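Workshop floor tips, part 3: pouring a small slab without losing your weekend

I poured the floor of my lean-to at Halliday last June, and I made enough mistakes to fill a page, so I'm passing them on (you're welcome!). My slab is 5 inches thick under the lathe and a bit less elsewhere.

Dig further out than you think. I went six inches past the line on every side and was glad of it once the form boards and stakes went in and I still needed room for my boots.

Wet the gravel the night before and go over it with the plate compactor twice, once each way. My neighbor Lertchai Prasertsri lent me his and I got impatient on the second pass. There's a dip by the door now, and every marble, nut and washer I drop goes straight to it.

Oil your form boards! Cheap cooking oil is fine. I skipped one board and had to pry it off with a wrecking bar, and it took a chunk of the edge along.

Set the mesh up on chairs or bits of broken paver. If it's lying on the gravel when you pour, it'll stay down there, and tugging it up with a rake while you're standing in wet concrete is miserable work.

Order a little extra. The ready-mix bill came to $890 and I'd have happily paid more, as I ended up mixing the last corner by hand from bags, and it dried a different gray.

Then keep it damp. I laid old sheets over mine and hosed them morning and evening for a week. Park nothing on it in the meantime, however much you want to see the bench in place.

Next time: sealing, and why I'd stay off it with the roller.
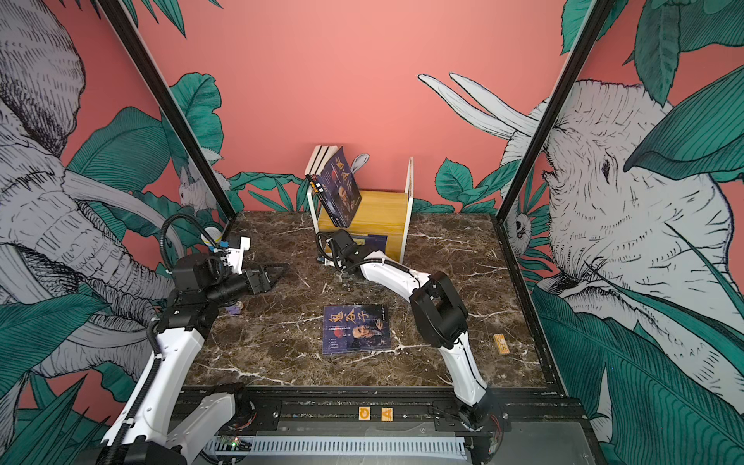 Two arms at a glossy brown marble tabletop, with a coral-pink mural on the walls.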